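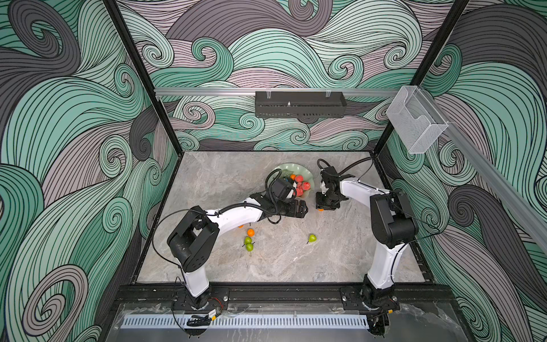 The head of cell safety at Gudomine did not want to talk about robots at first. She wanted to talk about paper. "When I came to Satetville, each bench had its own rules, and some had only a sticker," she told me. "People were careful, but everyone was careful in a different way."

The common rules came into force on 17th February. They fill five pages, and she is proud that it is not more. The draft had 50. "A rule which is not read protects no one," she said. The Vasconcelos site joined in August and asked for only one change, in the part on who may restart a stopped arm.

I asked her which rule causes the most discussion. She answered quickly that it is the one on shared space. Two arms may work over the same object, but only one may have its fingers inside it. The other must wait outside, open, until the first has left. The operators find this slow. "They are right, it is slow," she said. "We measured one long task in the old way at 480 seconds and in the new way at 900. I signed it anyway."
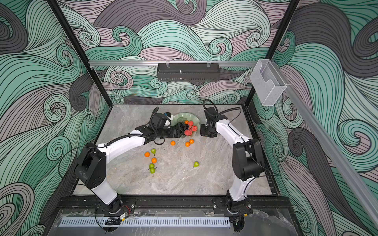
Sorting and packing of food is where she tests every new rule before it is sent out. She likes it for the reason that fruit does not forgive. A peach keeps the mark of a bad grip, and you can show this mark in a meeting. On the bench the left gripper had the dark grapes in its fingers, in the bowl with the peaches, while the right one stayed beside the rim with its jaws open. "This is the waiting position, as written on page three," she said. Mandarins and small pears were lying all over the tabletop, and I asked if a rule exists for that too. It does not. "The start layout must be free. If we make it tidy, we test only tidy things."

Her next work is with Stetix, on the wording for cables. The present text says that a cable loop must have "sufficient" room above the wrist. She does not like this word at all, and she has asked the mechanics to give her a better one.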